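To: storage-list
Subject: Re: Scrub schedule on the Murden archive pool
Date: January 25, 2026

Replying to the list as well, as two other sites run the same layout.

The short version is that the monthly scrub should stay, but the way it is started needs to change. At the moment cron launches it at a fixed hour on every node, and the Stullisholm replica is still receiving its nightly increment at that point. The two jobs compete for seek time and both finish late. Going through the logs I find no data errors that I would blame on this, only long runtimes.

The quoted message is below, then my answers in order.

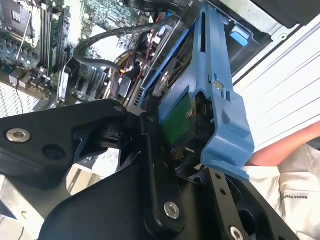

Posted by: Zübeyde Çetinkaya
Section: Archive pool maintenance

> We moved Murden to the new pool in April and kept the old
> scrub job without changes. It now takes 16 hours where it used
> to take 4. The pool is bigger, but the amount of data is
> nearly the same.
>
> Is the record size to blame? Most of what we hold is scanned
> parish maps, with a large number of small sidecar files. I can
> set a bigger record size, but I do not want to rewrite the
> whole data set to find out.
>
> Also, should we drop to one scrub per quarter?

Record size first. It plays a part, but a small one. Scrub walks allocated blocks, so a data set made of many small files gives it many small reads whatever the property says. The setting is only an upper limit. A sidecar file of a few kilobytes gets one small block under either value. Changing it now affects new writes only, and the maps already on disk stay as they are. I would raise it for the map data set and leave the sidecars alone.

The larger part is fragmentation. The migration was run as more than 200 parallel copy jobs, and the blocks of any one map ended up spread across the pool. Sorted scrub helps with this, but it needs memory to build its queues, and the Murden node has a cap on that left over from the old configuration. Remove the cap before you touch anything else. Then run one scrub with replication paused and note the time. If it drops by half, the rest of this message is optional reading.

On quarterly scrubs – no. These are cold files. Many of them will not be read by a person for years, so the scrub is the only thing checking them. Monthly is reasonable for disks of this age.

Proposed order of work:

1. Remove the memory cap on Murden and reload the module. A reboot is simpler if you can get a window.

2. Replace the cron entry with a unit that waits for the replication lock. Mundska has used this since the last upgrade and the script is in the shared repository under its name. It polls every 50 seconds and gives up at the end of the window, with a line in the log. Check the lock path, which differs between sites.

3. Compare the serial numbers in the slot map with what the controller reports. The Murden file was copied over from the old pool and two entries still point to retired drives. Scrub does not care, but whoever has to pull a failed drive will.
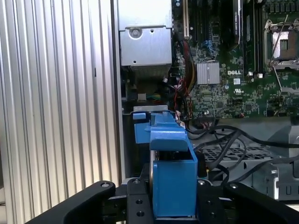
4. Run the timed scrub, with the replication service stopped on both ends. Post the status output to the list in full, including the per-device error columns.

One open point. The report script Hầu uses reads the scrub date from the pool history, while ours parses the status text. The two disagree when a scrub is paused and resumed over midnight. I would like to settle on the history version before we add a third site, but have not checked that it works with the older release on Stullisholm. If anyone has it running there, please send the exact package version.

Zübeyde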